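I picked up a secondhand copy of the first Losodeo album in December and have played it most evenings since. It's on the Skemgate label, pressed at 45 in a plain grey sleeve, with almost no notes beyond the track titles and a line saying there were 300 copies. I'd only known them from one track on a compilation.

Losodeo is Melaniia Tkachenko on synths and Faisal Abbasi on drum machine and bass. Side one is the better side. Alico opens it, a slow thing in a minor key with a bass line that drops out for 30 seconds in the middle and comes back a little louder. The next two are quicker and closer to electro, and the second of them goes on too long. Side two has the only vocal, sung by Sadia Ghauri, mixed so low that I still can't make out the chorus.

The sound is dry – hardly any reverb, and the hi-hats are right at the front. On my old speakers it was tiring. I've moved them further apart and turned the treble down, and the quiet parts of Alico are much clearer now.

I've still to hear the second album, which people say is smoother. A copy went for 64 pounds last month and I let it go.

The back room, late afternoon.
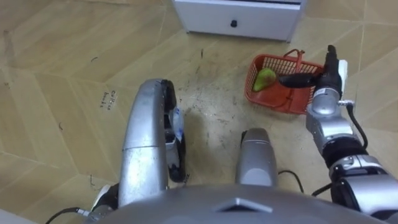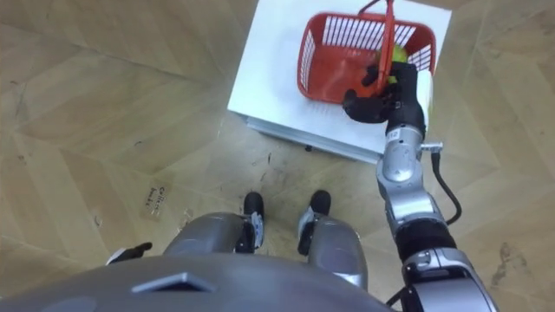 Tariq Kiani wrote to say that I have the sides the wrong way round, that the vocal track is the best thing they ever did, and that the second album is worth 30 at most – he sold his and hasn't missed it.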